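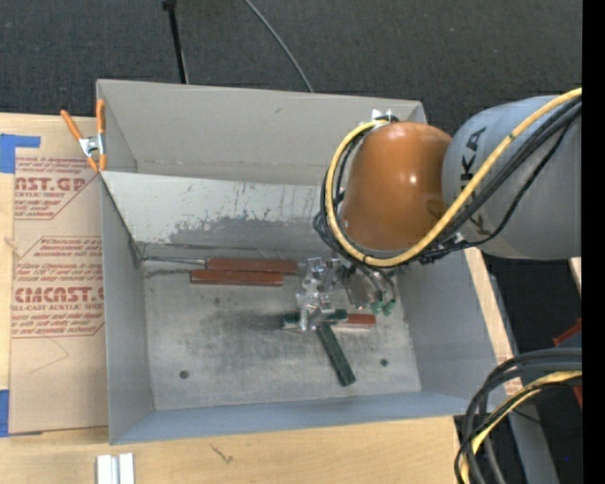
Slide 2: Why our grandparents kept the tin

Good evening, everybody, and thank you to Ghassan Hourani for the kind introduction and for finding me a chair with arms. (Pause while people settle.)

I want to begin with the Coltcombe bread tins, which many of you will remember from your own kitchens. My grandmother had hers from before the war and never once thought of replacing it. When the lid went out of shape she took it down to Negussie's on the corner, and it came back the next morning for the price of a bun.

The parish history lists 802 households in Husville at that time, and I do wonder how many of them had a tin just like it — probably most, if my aunts are to be believed.

Slide 3: What a scratch is worth

Worn metal tells you where the hands went. Ask the room who still owns something older than they are. Let them talk, as this is usually the best bit of the evening, and Hryhorii Harasym will want to mention his kettle.

Then come back to mending. A dent can be tapped out over a sandbag, slowly, from the outside edge inwards. Please don't reach for the wire wool straight away — a damp cloth and some patience first.

Slide 4: Tea

Remind them the urn is on at half past eight, and that the sign-up sheet for the April mending table is by the door.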